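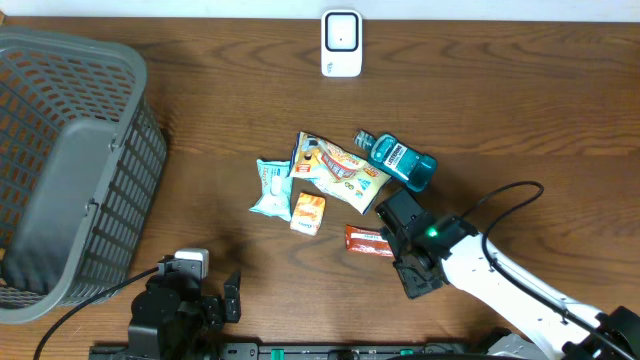

From: Mereana McAlister
To: Selwood teleoperation list
Date: Tuesday, June 13, 2023
Subject: Re: Operator guidance for the basket task

Dear colleagues,

Thank you to Nabil Mahasneh for his questions, which I answer in order below. The answers apply to both the Selwood and Ostov stations.

Nabil Mahasneh wrote:
> Our new operators have read the March instructions and ask for two
> clarifications. First, must the items go into the basket in a fixed
> order, or may the operator choose? Second, when a grasp fails and
> the item slips, should the recording be stopped and discarded, or
> should the operator try again within the same episode? At present
> the two shifts follow different practices, and 19 of the episodes
> we submitted were returned to us without comment.

On the first point, the operator may choose the order. We ask only that the same order not be used in every episode. Items should be moved one at a time, and the snack bag should be held near a sealed end wherever the starting position permits. The bottle may be taken by the body or by the cap.

On the second point, please continue. A second attempt within the same episode is useful to us and should be kept. Stop the recording only if an item leaves the table or if the two arms touch. In either case, mark the episode "void" in the log and restore the starting layout before the next one.

Regarding the returned episodes, Shadi Nasrallah has reviewed them. All 19 began while the operator was still bringing the leader arms into position, so that the first seconds show motion unrelated to the task. They can be trimmed and submitted again. An explanation should have accompanied them, and I regret the omission.

The total accepted for this task now stands at 341 episodes against a target of 2000. Abla Harb will circulate the revised booking sheet for both stations. Requests for additional hours should be sent to her directly and not to the list.

Regards,
Mereana McAlister
Demonstration Data, Selwood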